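The kitchen at Gritow's Clirkthorpe office has never made anyone lunch. It exists only on a server, where an arm named Yorath practices the chores that the company hopes to sell to hotel breakfast rooms by March.

Miklós Vörös used to work in one of those breakfast rooms. Now he starts at 7 a.m. with coffee from a real machine and reviews the attempts the software has flagged overnight, of which there can be around 87.

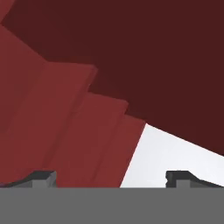

The gripper's view: two fingers, an open gap and a great deal of red.

"I was hired to teach it what I know," he says. "Mostly I watch it and write 'no' in a box." The box holds 2000 characters. He has filled it once, on the subject of butter.

The job pays better than the buffet did, and his knees approve. He misses the guests, or at least the ones who said good morning. His four teammates all came from kitchens too, and they still argue about crumbs, although the software doesn't produce any. What has changed is who gets asked. Engineers who once guessed at how a breakfast shift works now walk over to his desk – sometimes before they write the code.
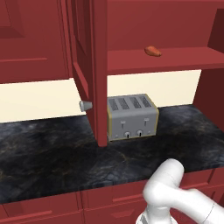
Yorath's arm at the counter, with the four-slot toaster against the backsplash.

Not everybody is charmed. At the Carkilberg hotel, where a trial is planned, the 13 people on the morning staff have been told that their hours are safe and that their duties will "evolve." Vörös went over to talk to them. They wanted to know who would clean the arm.

He wrote that down and took it back to the engineers, who are still discussing it.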